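Portes ouvertes chez Dahlgren, à Brevine

Je suis passé en septembre à la journée portes ouvertes de Dahlgren, à Brevine. Il fallait s'inscrire par groupes de 18, et j'ai eu la visite du matin. Le parking était plein, j'ai dû me garer près de la gare.

La première partie se passe dans l'atelier. On y voit deux cellules de palettisation qui partent bientôt chez un client d'Avarstead. C'est bruyant, c'est rapide, et on reste derrière la barrière.

La seconde partie m'intéressait davantage. L'équipe y présente Billo, son projet de préhension, qui tourne pour l'essentiel en simulation. La démonstration a duré presque 23 minutes. On règle la position de la pince, on lance l'essai, on regarde, on recommence. Les objets sombres posés sur un plateau clair reviennent souvent dans leurs essais. D'après l'ingénieur qui présentait, le contour se repère assez bien sur le bois, mais la pince noire devant une face noire leur donne encore du travail.

J'ai demandé combien de temps il fallait pour préparer un nouvel objet. Réponse : 3 jours si le modèle existe déjà, bien plus s'il faut le dessiner.

L'entrée est gratuite et le café aussi. Pour la prochaine édition, les inscriptions se feront sur place, à l'accueil du bâtiment 2.

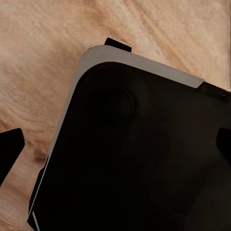
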